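3.2 Setting and participants

Data come from one run of the free credit-bearing course program at Uldale, a two-year college that puts its first-year general education courses online at no charge and pays the exam fee for anyone who finishes. We followed the spring intake from April until the last exam window closed. Enrollment at the start was 2,289. Sign-up takes a name, an email and a password, nothing else, so the number says little about who meant to finish. Most prior work uses raw enrollment as the denominator anyway. We report it but do not lean on it.

From the full intake we drew a sample of 300 learners who had opened at least one graded quiz. Drawn at random within course, with the larger courses capped so that Intro Psychology did not swamp everything else. Of the courses on offer, 9 had enough activity to include. The two lab sciences were left out of the main models because their kits ship late to rural addresses and the pacing is not comparable.

Consent was collected inside the course platform. Learners who declined saw exactly the same course pages and got the same fee voucher. Interviews (n = 20) were by phone or video, mostly in the evening, and were run by Naidoo and Quintela. Each lasted as long as the person wanted to talk. Several were done in two sittings on account of work shifts.

3.3 Measures

Completion. A learner is a completer if every graded unit has a score and the final practice exam was submitted. We did not require a passing score on the practice exam. An earlier draft did, and it made the completion figure look worse for courses with hard practice exams, which seemed unfair to those courses.

Credit attempt. Voucher redeemed and exam seat booked. This is the outcome that matters most to the college and it is also the cleanest one – the voucher system keeps its own log, separate from the platform.

Pacing. Number of days between first and last graded activity, with breaks of more than two weeks flagged. We call these gaps and not dropouts. Many people came back.

Support contact. Any message to the help desk, tutor forum or advising inbox. Ngcobo coded the messages by hand into four bins: technical, content, fee and voucher, and personal circumstances. A second coder, Nel, took a random share of them. Agreement was good on the first three bins and poor on the last, where the line between "personal" and "content" is hard to see (a message that says "I can't get through unit 4 with the baby home" is both). We kept the bin but read it with care.

Prior schooling. Self-report, one item. Missing for a fair number of learners, and we beleive the missingness is not random. Older learners skipped it more.

3.4 Course materials

All courses share one template. Short video lectures, a reading packet in open-license form, a quiz at the end of each unit, a longer test at the midpoint. Readings are free to download and there is no required textbook. Lecture length varies a lot between instructors. The history course has the longest and the writing course the shortest, and the writing course also has the most discussion posts per learner, though that is partly becuase posts are graded there.

Units in the applied technology elective use still photographs and short clips in place of slides, with questions placed after each one. The elective was written by Magnusson before the study began and was not changed for it.

Figure 2. Two-armed robot workspace with a brown paper mat, one gripper holding a dark red, roughly round object.
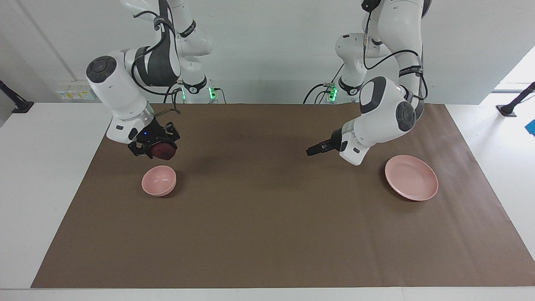
3.5 Analysis

Logistic models for completion and credit attempt, learners nested in courses. Predictors entered in blocks: prior schooling first, then pacing, then support contact. Models were fit twice, once with the missing schooling item as its own category and once with those learners dropped. Signs and rough sizes held across both. We report the first.

Gaps were handled as a simple yes or no. We tried the count of gaps as well and it added nothing once total days were in the model. Other cut points for the length of a gap are given in the appendix, same pattern, a little weaker at one week.

Interview transcripts were read in full by two authors, then coded in rounds. First round open. Second round against the support contact bins, to see if what people told us lined up with what they had written to the help desk at the time. Often it did not. Learners who never contacted anyone described plenty of trouble – slow home internet, a login that failed on a shared phone, not knowing if the credit would transfer. Transfer came up more than anything else. The advising inbox got few questions on it, which we return to in Section 5.

Quotes are lightly edited for length. Names of employers and of the receiving colleges are removed.

3.6 Limits of the design

One program, one intake. No comparison group. People who opened a graded quiz are already a more committed set than people who signed up, and the interview group is more committed again; anyone willing to talk to a researcher after a shift probably liked the course at least a bit. We asked a number of early leavers for interviews and got few replies.

The platform logs activity and not study. Reading packets are printed or saved by many learners, and that time is invisible to us. One interviewee did most of a course on paper at a laundromat and then entered all her quiz answers over two nights. In the log she looks like a crammer. Pacing results in Section 4 should be read with her in mind.

Last, the credit attempt measure ends at the booked seat. Exam scores go from the testing body to the learner, and the college sees them only if the learner sends them on. Some did. Not enough to model, so scores are left out entirely.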